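Subject: Re: [ravex-talk] Repainting the sign at the Mumia lot
To: ravex-talk

Quoting the message I'm answering, for those of you who sensibly deleted it:

> The sign at the Mumia garden is peeling so badly that a delivery
> driver asked me if the place was closed. Can we please agree on
> a color and get it done before June? I vote green. It's a garden.
> Gardens are green. I don't see why this needs a thread.

It needs a thread because this is ravex-talk, where we once spent most of a winter on the gate latch. I have reread the archive so you don't have to. There are 138 messages under one spelling or another of "sign," and in that whole heap only 3 say who is going to hold the brush.

So let me try to get us somewhere.

First, green. I like green. I have nothing against it. But the sign stands in front of the hedge, and from May until the leaves come down a green sign in front of a hedge is a hedge with a post under it. We had a green sign before the current one. The older members will remember it, and the newer members never saw it, for the reason I just gave.

Second, the brown and pink plan. It came up in the spring and got a fair amount of support, then went quiet when the bean people took over the list. The idea was a dull brown board, pale pink trim, and the lettering in a light teal. I was against it on the grounds that it sounded like a bathroom in my aunt's house. I have come around, partly because my aunt's bathroom was never once mistaken for a hedge. 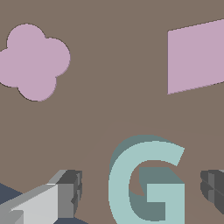
> Pink fades. I painted a bench pink and two summers later it was
> the color of a bandage. Whatever we pick, buy the outdoor stuff
> and put two coats of clear over it, or we'll be back here with
> the same thread and less patience.

Fair, and I'll take the correction. The bench in question is still out by the compost and does look like a bandage, though I had assumed it was a choice. Clear coat goes on the list. I would add that somebody should sand the board first this time, all the way down, including the back. Last time we painted over the old flakes and produced a surface like a croissant.

Third, the lettering, which is where the blood gets spilled. Right now the sign says MUMIA COMMUNITY GARDEN in letters so thin they vanish from across the street. The suggestion on the table is raised letters, cut thick and screwed on, so they throw a bit of shadow and can be read by a person who is driving. I am for raised letters. I am against raised letters in the same color as the board, a thing two of you have proposed as "subtle." A sign has one job. If I wanted to be subtle I would leave the sign in the shed.

The trouble is that from the sidewalk you get the letter at a slant, with one side in shade, and if the color matches what's behind it you are relying on that shade to do all the work. A plain capital I would survive that. Anything with a curl in it starts to look like some other letter, or a hook for hanging hoses.

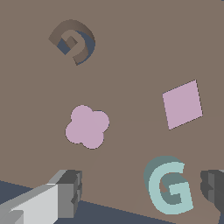 > Has anyone asked what the letters cost? I remember the Gronow
> allotments did theirs one letter at a time, as money came in,
> and for most of a year their sign said GRO. Which was charming,
> but I don't think we'd be so lucky with MUM.

I did ask. The sign shop on Gronow Street, which I believe has nothing to do with the allotments, wants 751 for the full name, cut and primed, mounting extra. They said it in the tone of people who would prefer we went away. I have left the currency off because it hurts to look at either way.

The other route is Rarnivance, the shop in the old dairy building that sells offcuts by weight. They will cut letters from whatever you bring them, provided you bring a full-size drawing on paper and don't stand there watching. Their price depends on the day. I suggest we go in the morning, before 8 if they're open, when I am told they are cheerful.

If we go with Rarnivance we can drop a word. MUMIA GARDEN says it. The word COMMUNITY is nine letters, it costs more than the other two put together would at Gronow Street if you take their small ones, and I'd argue that anyone who has read this list has a fair idea of how much community is involved.

Now, mounting. Last fall I said I would look into it, and I did look into it, which I recognize is a thing people say when they did not. The posts are sound. I kicked both. The board sags at the left end because the bracket there was put on upside down, and I know who put it on, and it was me. I'd like to fix that before anything is painted. It's an hour's work with the right socket, and the right socket is in the red toolbox, unless someone has it at home, in which case please search your conscience and your kitchen drawer.

The board will have to come off flat and lie on the long table in the shed for a while. That means the seed trays move, which means the seed tray people need to hear it from me first and not discover it at dusk with a flashlight. Consider yourselves told. I'll carry the trays. I will put them back in the same order. I have drawn a map of the order.

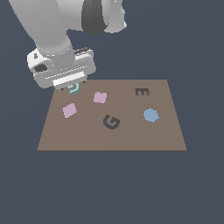 Arm over the brown tabletop.

Then there's decoration. The spring plan had shapes scattered around the name: flowers, plain squares, a bee that looked like a football. I'd cut the bee. I'd keep the flowers, provided they're simple enough that whoever is holding the brush after lunch can still manage one. Petals with veins are out. Petals with dewdrops were proposed by a person I won't identify, and they're out as well. We are painting a board by a bus stop.

There was also the question of whether a flower shape should be painted on or cut out flat and fixed down like the letters. I've gone back and forth. Painted is cheaper, and it can't fall off and be carried away by a dog. Cut-out is crisper and hides a shaky hand. 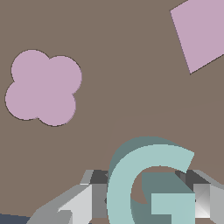

My own vote goes to cut-outs, dog or no dog. I can't paint a circle, I've seen most of you try, and the one true artist on this list has told me she is "resting." Keep the outline to four round lobes, as in the mauve-pink one on the brown there, with a thin dark line around the rim so it reads against the board. It doesn't even have to sit straight. That one is tilted and I think it's better for it, which is lucky, considering who will be holding the level. Pale pink for the flowers and pale teal for the letters, then, and I'll withdraw my remarks about the bathroom.

On the matter of who does what. I'll do the bracket and the sanding, and I'll take the drawing to Rarnivance as soon as there is a drawing. I need someone to make the drawing. It has to be full size, on paper, one sheet per letter, and the two Ms in MUMIA should look like they've met. I also need two people for paint. You don't have to be good. You have to show up and wear something you dislike.

If you object to the colors, please say so in one message, with the color you'd like in its place, and please make it a color and not a feeling. "Something warmer" is how we ended up with the current sign, which I'm told is called Harvest and which most of the neighborhood calls mustard.

I'll read whatever comes in before the next work morning and then go buy the brown. I'm also still missing the socket.

-- 
sent from the shed, where there is one bar of signal if you stand on the potting soil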